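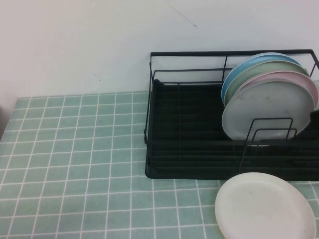 Preguntas frecuentes. Apartamentos Puvia

Lo que más nos preguntáis por correo. Si no está, escribid. Contestamos antes por mensaje que por teléfono, sobre todo por la mañana.

¿A qué hora se entra?
Desde las 16:00. Antes, solo si el apartamento está limpio, preguntad el mismo día. Las maletas se pueden dejar en el cuarto de abajo desde las 11:00.

¿Y la salida?
A las 11:00. En agosto a las 10:00, hay más cambios. Salida tardía hasta las 14:00 con suplemento, si no entra nadie detrás.

¿Cómo recojo las llaves?
Caja con código junto al portal. El código llega por mensaje la tarde anterior. Si no ha llegado a mediodia, mirad el correo no deseado y luego nos llamáis. El portal abre con la llave redonda, la puerta de casa con la larga. Dos vueltas, tirando un poco hacia vosotros.

He llegado y la caja no abre
Poner el código y bajar la pestaña a la vez. Con frío se atasca. Si nada, Aiguo Tang vive en la misma calle y tiene copia. Su teléfono va en el mensaje del código.

¿Hay aparcamiento?
En la calle, gratis, zona blanca. En la plaza no, ahí se llevan los coches los días de mercado. El apartamento Luo tiene plaza propia en el sótano, altura justa, furgonetas no entran.

¿Cuánta gente cabe?
Badau: 4 personas. Luo: 4 también, pero el sofá cama es corto para un adulto. Ilter: hasta 9, tres plantas, escalera empinada. Los bebés no cuentan como plaza, pero avisad para la cuna.

¿Hay ascensor?
En Luo sí. En Badau y en Ilter no.

¿Qué hay en la cocina?
Placa, horno, nevera con congelador, cafetera italiana, hervidor. Platos, vasos y cubiertos para todas las plazas. Sal, aceite y papel de cocina los dejamos nosotros. Lavavajillas solo en Ilter. En los otros, escurridor. Si rompéis un plato o un vaso no pasa nada, decidlo y se repone para los siguientes.
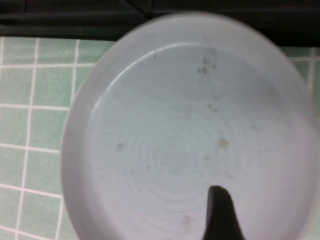 Plato blanco de borde ancho.

¿Sábanas y toallas incluidas?
Sí. Una toalla grande y una pequeña por persona. De piscina no, hay que traerlas. Cambio a mitad de estancia si os quedáis más de una semana.

¿Wifi?
En los tres. Clave en la pegatina de detrás de la puerta de entrada. Va bien para videollamadas en Badau y Luo. En la planta de arriba de Ilter, flojo. Estamos en ello desde marzo.

¿Admitís perros?
En Badau y en Ilter, sí, uno, sin coste. En Luo la comunidad no deja. Gatos, preguntad. No los dejéis solos toda la tarde, por favor, las paredes son finas y los vecinos madrugan.

¿Calefacción?
De gas, con termostato en el pasillo. Incluida hasta 21 grados. Si se queda la pantalla en blanco son las pilas, hay de repuesto en el cajón de los cubiertos. La estufa de leña de Ilter funciona, la leña va aparte y se compra en la gasolinera.

No sale agua caliente
Casi siempre es el calentador apagado. Botón de la izquierda, mantener unos segundos. Si parpadea en rojo, no insistir y llamar. Con dos duchas seguidas largas hay que esperar un rato, el depósito es el que es. 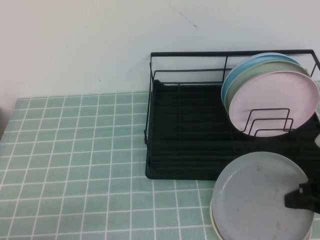

En Ilter además hay una llave de paso debajo del fregadero que a veces alguien cierra sin querer al sacar el cubo. Mirad ahí primero.

¿Dónde tiro la basura?
Contenedores al final de la calle, pasada la fuente. Orgánico con tarjeta, está colgada con las llaves, devolvedla a la caja al salir. Vidrio detrás del polideportivo. Nada en el portal.

¿Hay supermercado cerca?
Uno pequeño en la plaza, cierra a mediodía. El grande está a la entrada del pueblo, mejor en coche. Pan muy bueno en el horno de la calle de la iglesia, pero a las 10:30 ya queda poco.

¿Rutas andando desde el apartamento?
La del río, llana, con carrito se puede hasta el molino. La de la ermita, cuesta arriba todo el rato. El pico está a 2.379 metros y el pueblo a 1.012, así que madrugar, agua y botas. Con nieve no subáis sin saber. Hay un mapa de papel en cada salón, no os lo llevéis que luego no encontramos mas.

¿Se puede hacer una fiesta?
No. Cena con amigos sí, en silencio a partir de las 23:00. En la terraza lo mismo.

¿Pedís fianza?
Sí, se bloquea en la tarjeta y se suelta unos dias después de la salida. No la cobramos por un vaso. Por llaves perdidas sí, hay que cambiar el bombín.

¿Puedo cancelar?
Gratis hasta 14 días antes. Después se cobra la primera noche. Si la carretera está cortada por nieve, cambiamos la fecha sin coste.

¿Hacéis factura?
Sí, mandad los datos antes de salir. Después también, pero tardamos mas.

Me he dejado algo
Escribid cuanto antes con el nombre del apartamento. Se guarda un mes. Envío a portes debidos. Cargadores hay una caja llena, si es un cargador mandad foto.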